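Folke Hovland on writing "Zatton"

Jul 13, 2020

The second series of "Zatton" was meant to be filming by now. The crew stopped work in March, two weeks before the first day of the shoot, and the scripts have been sitting on Folke Hovland's desk ever since. He has used the time to rewrite most of them.

"I had twelve episodes I thought were finished," he says over the phone. "Then I had months to read them again, and I didn't think so any more. Episode four is completely new. Episode nine has lost a character."

He won't say which one. The first series followed a ferry company in a small harbour town after one of its boats was found drifting with the engine running and no crew. It was slow, fairly grim, and did better than its makers at Prirkorex had expected. Viewers complained about the ending, in which the inspector, Boström, gets back on the ferry and leaves without making an arrest.

"People wrote to me about that," Hovland says. "Some of them were quite angry. One man sent me his own version of the last scene, typed out properly, with the right margins. It wasn't bad, but he had Boström shoot someone, and she doesn't carry a gun. She's an accident inspector. She has a torch and a clipboard."

He is clear that the new series won't go back and solve the old case in a neat way. It starts 110 days after the ferry was found. The company has been sold, the boats have been repainted, and the town has stopped talking about it. Boström is sent back for a different reason, a dispute over the insurance, and spends the first two episodes trying not to get involved.

Hovland wrote the first series alone. This time he has shared the work with Slamet Sitompul, who came to television from radio plays and wrote four of the new scripts.

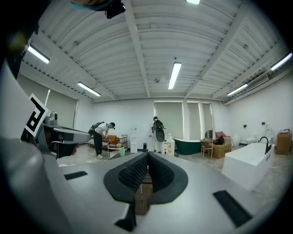
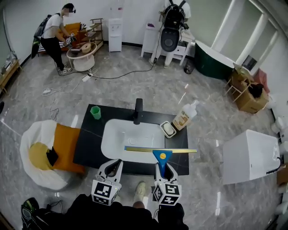 "Slamet hears things I don't," Hovland says. "I write a scene and I see where everyone is standing. He reads it and asks what the room sounds like. We had a long scene in the ticket office, and he said, why is nobody being interrupted? It's a ticket office. So now they are interrupted all the time, and the scene is half the length."

Sitompul, who joins the call later, says the hardest part was learning how much to leave out. "On radio, somebody has to say that the door is locked. I kept writing lines like that. Folke would cross them out and write 'she tries the door' in the margin. My first draft ran to 38 pages for what should have been one dinner."

The two disagreed about the mayor, a minor figure in the first series who has a much bigger part in this one. Sitompul wanted her to know what had happened on the boat from the start. Hovland wanted her to find out with the audience.

"We wrote it both ways," says Sitompul. "I still prefer mine."

"His is better for episode two," says Hovland. "Mine is better for everything after that." They have gone with Hovland's version, though he admits one scene from the other draft has been kept and moved.

Much of the first series was filmed at night, and some viewers said they couldn't make out what was going on. Hovland accepts the point. "I watched it on my sister's television, with the curtains open, and I couldn't see a thing. There's a conversation on the quay that might as well be on the radio. Slamet liked that one." More of the new series takes place in daylight, partly because it is set in early summer and partly because Hovland asked for it.

The harbour itself will be the same one, but the ferry won't. The boat used before has gone back into service and can't be spared, so the production has found another, the Drusunell, which is older and has a wider car deck. Hovland has already changed two scenes to suit it. "There's a staircase in the middle that splits in two halfway up. I had to use that. I don't think it was very practical for passengers, but it's very good for an argument."

There is no new date for filming. The cast have all said they want to come back — Hovland has spoken to each of them — but several have other work booked for the winter, and a story set in June can't easily be shot in snow. Next spring looks more likely.

He is trying to leave the scripts alone until then. "I've told Slamet to take the files away from me," he says. "He's got the only copy of episode nine."

Sitompul says he has no plans to give it back.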